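Mirus Project: Equipment Plan and Budget
Beverley Mellor, 9/5/21
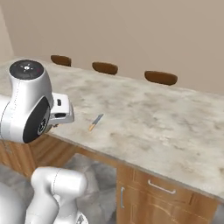 Figure 1. Arm and gripper over the island worktop in simulation, with the knife to the right of the gripper.

3.1 What we need to buy
The kitchen tasks will stay in simulation until November, so the arm itself is left out of this budget. The Okine workstation costs £479 and is the largest item. We also need 2 spare drives, which Plomarport can supply in 5 working days.

3.2 Still to decide
Lis quoted for a test worktop but left out delivery. I have asked for a new price and will add it to Table 4.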